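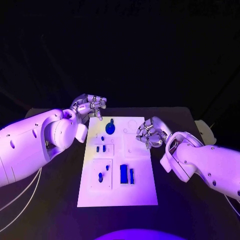 ## Care of Work Surfaces in the Shared Workshop

Members of the Platham workshop are asked to keep benches and tables in a condition suitable for the next user. The following guidance applies to painted, sealed and bare tops.

### Daily cleaning

Brush off dust and filings before wiping. Grit dragged under a damp cloth will scratch a sealed top. Use warm water with a little dish soap, wring the cloth well, and dry the surface at once with a clean towel. Solvents are to be used on bare metal only.

### Glue and paint

Allow spilled wood glue to become rubbery, then lift it with a plastic scraper. Dried latex paint softens under a damp rag left in place for 20 minutes. Rings and light scratches on oiled wood may be sanded with 80 grit, then with a finer paper, and oiled again. Hang used oil rags singly outdoors until stiff.

### Protecting the top

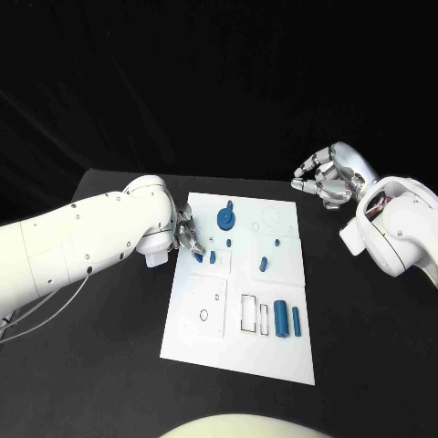
A sacrificial board costs little and spares the bench from knife marks, adhesive and small drill bits. Cut it smaller than the top so that tools can be laid down beside it. A white board at the center of a dark grey table also makes dropped screws and pins easier to find. Cables should be led off at one corner, clear of the user's hands, and taped down where they cross a walkway. Replace the board when both faces are worn.

### Supplies

Cloths, scrapers and spare boards are kept in the Stistton cabinet, shelf 5. Requests for other materials should be addressed to Amanuel Alemayehu before the July stock order.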